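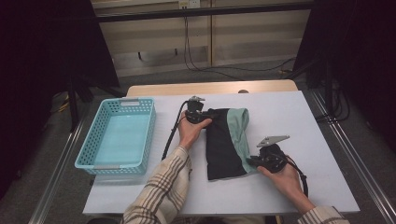

How to fold and store towels, flannels and tea towels

A linen cupboard stays tidy when everything in it is folded to the same size. The folds below suit a shelf 46 cm deep, the depth of the airing cupboard in most of the houses I have lived in. If your shelves are shallower, fold bath towels in thirds at the last step instead of in half.

What you need

A flat surface at about waist height
Clean, fully dry linen
Open baskets or trays for the small things
A tape measure
Sticky labels or luggage tags

Before you start

Measure the shelf. Write down the depth, the width and the height to the shelf above. Then measure one of each kind of towel you own. Bath towels sold as the same size can differ by several centimetres, and older ones will have shrunk in length more than in width.

Check that everything is dry. Hems and the woven band near each end hold water longest, so feel those and not the middle. A towel that goes away slightly damp will smell by the end of the week and pass the smell on to whatever is stacked on it.

Sort into piles: bath towels, hand towels, flannels, tea towels, cloths. Put anything with a hole or a frayed edge to one side. Worn bath towels can be cut up for cleaning or kept for the dog.

Bath towels

1. Lay the towel flat with a short end nearest you. Smooth it from the middle outwards with your forearms.
2. Fold one long side in to one third of the width.
3. Fold the other long side over it so the edges line up. You should have a long strip, three layers thick.
4. Bring the far short end down to meet the near one.
5. Fold in half again in the same direction.
6. Turn the towel so the rounded fold faces you and put it on the shelf that way.

The rounded fold always faces out. You can then pull one towel from the pile without catching the edge of the next.

If the finished towel is too long for the shelf, go back to step 4 and fold in thirds. If it is too wide, fold the long sides a little past the third mark and accept a slightly thicker bundle.

Hand towels

Hand towels are folded the same way as far as step 4, then stopped. With most hand towels one more fold makes a lump that will not stack. Thin ones can take it.

For towels that hang on a rail, do the thirds and then drape the strip over the rail with the ends level. It takes up less of the rail and the raw-looking side edges are hidden.

Flannels

1. Lay the flannel square in front of you.
2. Fold in half, left to right.
3. Fold in half again, bottom to top.
4. Stand it on its edge in a basket, fold upwards.

Flannels stored flat in a pile slide about and the bottom ones never get used. On edge you can see all of them. Rolling also works and looks neater in a guest room, but rolls take up more space and come undone if the basket is not full.

Tea towels

Tea towels are thin and show every crease, so they are worth doing while still warm from the line or the iron.

1. Fold in half lengthways, with the pattern outside.
2. Fold in half lengthways again if the towel is wide. Leave this out for narrow ones.
3. Fold in thirds from the short end.
4. File on edge in a drawer or a tray.

I iron linen tea towels and do not iron cotton ones. Linen irons best slightly damp. Air it over the back of a chair for an hour before it goes away.

Fitted sheets

They usually live in the same cupboard, so here is the short version.

1. Hold the sheet inside out with a hand in each of two corners on the same short side.
2. Bring your hands together and flip the right-hand corner over the left, so one sits inside the other.
3. Pick up the third corner and tuck it over the first two. Do the same with the fourth.
4. Lay the sheet down and pull the elastic edges in so that you have a rough rectangle.
5. Fold the elastic side into the middle, then fold as you would a bath towel.

It will not be perfectly flat. Put it inside its own pillowcase with the flat sheet and the second pillowcase, and the set stays together.

Choosing baskets

Use baskets with holes in the sides. Air gets to the linen and you can see roughly what is inside. Plastic is easier to wipe than wicker, and wicker can snag towelling loops. If you already have wicker, line it with an old pillowcase.

Low sides are better than high ones for flannels and cloths. The basket should be a little lower than the folded item so you can get hold of the top edge. Handles at the short ends let you pull it forward like a drawer, so measure with the basket end-on to the front of the shelf and check that it clears the door frame.

The ones in my cupboard are from the Flusholm range and I have had no trouble with them. The larger Urano tray is deeper and better suited to hand towels. Take your tape measure to the shop, as the sizes on the labels are often taken at the rim and the base is narrower.

Filling the shelves

Put bath towels at chest height if you can. Flannels and hand towels go above or below. Spare bedding goes at the top, and cloths and old towels at the bottom.

Keep piles to six bath towels at most. Higher than that and they lean. Leave a gap of a few fingers between each pile and the wall, particularly if it is an outside wall, and keep everything clear of the hot water pipes and the tank.

Put clean towels at the bottom of the pile and take from the top. All of them then get the same wear. If lifting the pile is awkward, start a second pile beside it for clean ones and swap over when the first is finished.

Label the front of each shelf. This is mainly for other people in the house. Size and room are enough: "bath, large" or "kitchen".

How many to keep

Three bath towels per person is plenty: one in use, one in the wash, one in the cupboard. Add two for guests. For flannels I allow a week's worth each. A kitchen gets through a tea towel a day, more if you bake.

If the cupboard is still full after that, the animal rescue centre will usually take old towels. Ring first, as some have more than they can store.

Common problems

Towels feel stiff. Use less detergent and leave out the fabric softener. Shake each towel hard before you hang it and again when you take it in.

The piles are different widths. The thirds are uneven. Cut a strip of card to the width you want and fold to the card until you have the feel of it. Mine is 30 cm and lives on a nail inside the door.

There is a musty smell. Take everything out, leave the door open for a day and wash whatever smells at 60 degrees. Check the back wall for damp before you put anything back.

Creases across the middle. The pile is too heavy or too tight. Take two towels off it.

Comments

Ailsa Forsyth
The card tip has sorted out my husband's folding. Do you do bath sheets the same way? Mine come out like a cushion.

Beca Dafis (author)
Yes, but fold the long sides into quarters instead of thirds, then in half. They need the bottom shelf in my cupboard.

Todor Nikolaidis
I file hand towels on edge as well as flannels. Works if the basket is stiff enough. Soft fabric ones bulge.

Azra Berisha
Does the rounded fold to the front still work on slatted shelves? The bottom towel on mine gets lines pressed into it.

Beca Dafis (author)
It does. Put a piece of cotton sheeting over the slats first. Don't use plastic, as it stops the air.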